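Two grippers, one skewer: Niner vs. Joly on small fruit

Bench notes from July. Both arms run off the same Trultora controller, one holding the skewer, the other working over the tray.

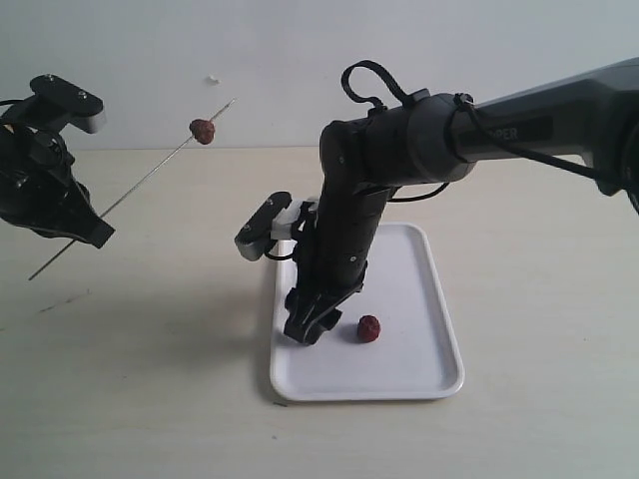
What I was comparing

The Niner jaws are the stock option. The Joly set costs more and has a softer closing curve. Vukberg sells adapter plates for both, so swapping takes two screws and a re-zero. I ran each set for 100 attempts at picking a berry and pushing it onto the point.

Results

Niner finished 73 of its 100. Most of the misses were at the pick: the berry rolled as the jaws closed, and the controller reported a grasp at nearly full closure. Raising the force threshold helped a little, then started crushing fruit, so I put it back.

Joly did better on the pick and worse on the push. The compliance that keeps the berry whole also lets it tilt when it meets the tip. I stopped that run early after a firmware fault and will not quote a number until I have repeated it.

Settings

Closing speed made less difference than approach height. Dropping the approach by roughly 7 mm fixed a good share of the rolled berries with either set. The holding side needs a firm grip low on the skewer, otherwise the tip swings when the second arm pushes and the next approach is off.

Still to do: repeat the Joly run on the older firmware, and log jaw current on both sides.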